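Walking meditation, four months in

1st July

I started walking meditation in March, after a silent weekend at the retreat house in Lidik. A few people have written to ask how it's going and whether I stuck with it. I did, mostly. I said I would write something longer once I had enough days behind me to know what I was talking about, so here are my notes.

First, some background for anyone new. I sat for years. I had a cushion, a timer and a corner of the bedroom, and I was never very good at it. My knees hurt and I got sleepy. I would come out of a sit feeling that I had done my homework. I kept going because I thought the trouble was me and that more sitting would fix it. I'm 66 and my knees are not going to get better.

The weekend in Lidik was 48 hours with no talking, no phones and no reading. I had signed up for the sitting. The schedule alternated sitting and walking all day, and by the first afternoon I noticed I was looking forward to the walking periods and dreading the bell that ended them. That was new to me. I had always treated walking as the break between the real sessions.

The way they taught it was simple. You pick a straight line, ten or fifteen paces long. You walk to the end, stop, turn, stop again, and walk back. You don't go anywhere. Your attention goes on the feet: heel down, weight over, heel up. When you notice you're planning dinner, you go back to the feet. The teacher said very little beyond that, and what she did say she repeated in nearly the same words each day. I was grateful for it by the second morning.

I came home and tried to do the same thing in the hallway. It worked for a week. The hallway is short and there is a radiator at one end that I kept brushing with my sleeve, and the phone is in the kitchen where I can hear it. So I moved outside, and I have been outside ever since except in bad weather.

My route now is the path behind Koech Street, from the bench to the drain cover and back. It is 400 steps there and back at the slow pace. I know this only because for a while I was counting them, which I no longer recommend. Counting gave me something to hold on to at the start, and then it turned into a job. I would lose count and be annoyed, and then I was walking along being annoyed. I dropped it in the third week and the walks got better.

I go out before breakfast. I wear the same flat shoes every time, an old pair with thin soles, and I leave my phone in the drawer. I stand by the bench for a few breaths and then begin. I walk slowly, but not as slowly as we did at the retreat. At the retreat everyone was creeping along like herons and it seemed normal. On a public path it makes people stop and ask if you need help. Two people asked me in the first month, both very kind about it. Now I go at the speed of someone who has nowhere to be, and I get a nod from the dog walkers and that's all.

I used to say a phrase with the steps. The retreat house gives out a small card with a few lines on it, and I carried the card in my coat pocket until it went soft. I liked one line in particular and matched it to my breathing. These days I use words only when my head is very loud. If I am upset about something I might say "left, right" under my breath like a child learning to march. It's plain and it does the job.
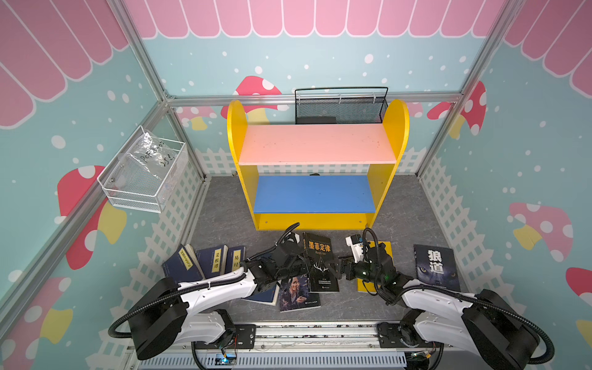
Mushrooms and pink awnings along the back wall.

Some things have changed since I started and some have not.

My sleep is better. I can't prove it's the walking, as I also stopped having coffee after lunch at the same time, and I should have changed one thing and then the other. But I wake up less in the night, and when I do wake I can put my attention on my feet under the blanket and often drift off again. I never managed that by watching my breath. Watching my breath in the dark makes me think there's something wrong with it.

My temper is a bit better. I noticed it at the pharmacy, where there was a long line and a mix-up over my name, and I stood there feeling the floor under my shoes and didn't say the thing I would normally have said. I don't want to make too much of this. I said something just as sharp to my sister on the phone that same evening.

Prayer has changed more than I expected. I was brought up to pray on my knees with my eyes shut, and for a long time I thought of prayer and meditation as two separate activities that belonged to two separate parts of my life. On the path they run together. I might set off with my attention on my feet and find, at the far end, that I've been holding someone in mind the whole way, a friend who is ill or my late husband. I used to count that as a distraction and drag myself back. Now I let the person come along for a length or two, then I say goodbye at the drain cover and turn around. I don't know what a teacher would say about it. It seems right to me.

What hasn't changed is that I still don't want to go out, most mornings. I had an idea that after enough weeks I would wake up keen. I have not once woken up keen. I put the shoes by the door at night, and in the morning they're there, and I put them on. By the time I get to the bench the not wanting has usually gone, and when it hasn't I walk anyway and it comes with me.

I missed nine days in a row in the spring when I had a chest infection. I was worried I wouldn't pick it up again. When I had missed days of sitting in the past, I would feel guilty and then put it off longer because of the guilt. This time I did a few lengths of the hallway in my slippers, radiator and all, and the next day I went out. The first walk back was poor. I thought about the laundry the whole way and my legs felt weak. I went again the day after.

A few practical answers, as the same things keep coming up in my inbox.

How long should it be? I do 20 minutes. Start with 10. At the retreat they did much longer periods, but there you have nothing else to do and a bell to tell you when to stop. At home I would pick a length of time you could manage on a bad day and keep to that.

What do you do with your eyes? Open, looking at the ground a few feet in front. I tried looking at the horizon for a while because a book told me to, and I tripped on a root.

What about your hands? Mine are clasped in front in the warm months and in my pockets in the cold. I've read long discussions about this. I don't think it matters much.

Do you need an app? I tried Lunach for two weeks. It has a nice soft chime, but it also wanted to show me a chart when I finished, and I found I was thinking about the chart while I walked. I deleted it and went back to walking a set number of lengths. I have nothing against it, and a neighbor uses it every day and likes it.

Can you do it with someone else? Yes, if you agree beforehand not to talk. I walked with a friend twice, up and down the same path but starting at opposite ends, so that we passed in the middle. The first time we both laughed at every pass. The second time was very good. I would like to do it again, but she's moved to Kondano and it's a long drive.

Is it religious? It can be. At Lidik they kept it open and let people bring what they had. There was a man there who said the rosary the whole way up and back, silently, moving the beads along in his pocket, and there were others who told us at the closing circle that they didn't believe in anything and had simply enjoyed the quiet.

I have put my name down for the fall weekend at Lidik. It's the same format, and I've asked for the ground floor room because of the stairs. I might try the afternoon sits on a chair this time. There were chairs at the back last time and I was too proud to use one.

I still have the cushion, by the way. I sit on it for five minutes at the end of the day, with my legs stretched straight out in front of me, and that's as much sitting as I do now. If the weather holds I would like to try the path in the evening as well, once the heat goes off. The cyclists use it after work, so it may have to be later than I'd planned.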